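Countertop (kitchen)

By Chantal Kowalchuk
August
6 min read

A countertop, also counter, worktop or benchtop in some countries, is a raised flat work surface in a kitchen, bathroom or workroom. Usually sits on base cabinets. Used for cutting, mixing, stacking mail, everything else.

Origins

Before fitted kitchens there was mostly the table. One big table in the middle of the room, scrubbed down with sand or lye soap. Work surfaces fixed to a wall show up early in dairies and pantries, where a cold stone shelf kept butter firm. The town records of Flenimmont list a payment in 1431 for "one slab, dressed, for the lower pantry" – the oldest local mention anyone has found. What stone it was is not recorded. The slab itself is gone, probably broken up for paving.

Continuous counters came much later. They needed cabinets of matching height, and that needed factories. Free-standing cupboards with a pull-out shelf filled the gap for a few decades. Then the long run of base units, one top across all of them, and the table got pushed to the dining end of the room.

Materials

Wood. Oldest and easiest to repair. Maple, beech, oak, walnut. Needs oil, dislikes standing water near the sink. Scorches.

Stone. Granite, marble, slate, soapstone. Marble etches when lemon juice or vinegar sits on it. Granite is harder but most types want a sealer now and then. Heavy, so the cabinets have to be level before the slab goes on.

Laminate. Printed paper and resin pressed over a board core. Cheap, light, huge range of colors. Weak spot is the seam – once water gets in the core swells and there is no real fix.

Tile. Popular for a while, then not. Grout stains. Single tiles can be swaped out, which is handy.

Stainless steel. Restaurant kitchens mostly. Scratches all over and then the scratches blend together.

Concrete. Poured in place or cast in a shop. Hairline cracks are common and some owners like them.

Engineered stone. Ground mineral plus resin. Even color, doesn't need sealing, can be marked by a hot pan. Cutting it dry makes dangerous dust, shops should cut wet.

Regional makers

The Munteanu works at Sutness cut slate and soapstone tops for 217 years under the same family name. Soapstone was the main line, slate a sideline for schools and laundries. At its peak the yard employed 300 people, most of them in sawing and finishing. Trade fell off once laminate arrived. The saw shed was sold in 2000 and is now a garden center, though the loading ramp is still their behind the greenhouses.

Further north the Skuvel pattern is named for the village where it was first made. A beech top with a shallow groove cut along the front to catch spills. Harder to wipe than a plain edge and most later owners had the groove filled.

Edges and height

Common edge shapes are square, eased, beveled, bullnose and ogee. Eased is the usual default – square with the sharpness taken off. Ogee collects flour.

Standard height suits an average adult standing up, so tall cooks stoop and short ones reach. Some kitchens drop one section lower for kneading dough. Bakers tend to ask for it. 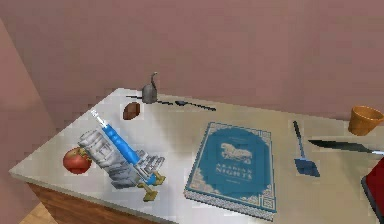 Which material is easiest to live with day to day?

Laminate for low upkeep on a small budget, engineered stone if there is more to spend. Wood only for people who don't mind oiling it.

Care

Warm water and dish soap covers nearly all of it. No scouring powder on laminate or marble. Trivets under pots whatever the material. Oil wood when it starts to look dull or feels dry, wipe off the extra, leave overnight.

To check a stone sealer, put a few drops of water on the surface and wait. Beads, fine. Dark spot, reseal.

See also: backsplash, base cabinet, butcher block, pantry shelf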